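Tripods talk, camera club, Tuesday. Keep to 28 minutes this time.

Open with the Kernow story. Bought it for 398, carried it up a hill once, used a wall.

Ask who brought a tripod tonight. Ask who left it in the car. Same people, usually.

Legs first. Three sections beat four for stiffness, four beat three for fitting in a suitcase. Pass the Clovden round. Mind fingers on the middle clamp, it bites.

Center column: pretend it isn't there. Show Tipene Halliday's two pier shots, column up and column down, same lens. Pause for the groan.

Heads. The Cisutell ball head droops a hair after you lock it, so aim high and let it settle.

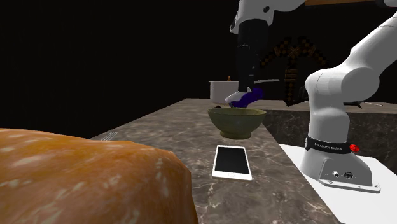 Wind next. Hang the bag low, let it touch the ground, or it swings and you've built a pendulum. Switch off stabilization if the manual says so. Nobody has read the manual.

Questions. If someone asks about monopods, look at the clock.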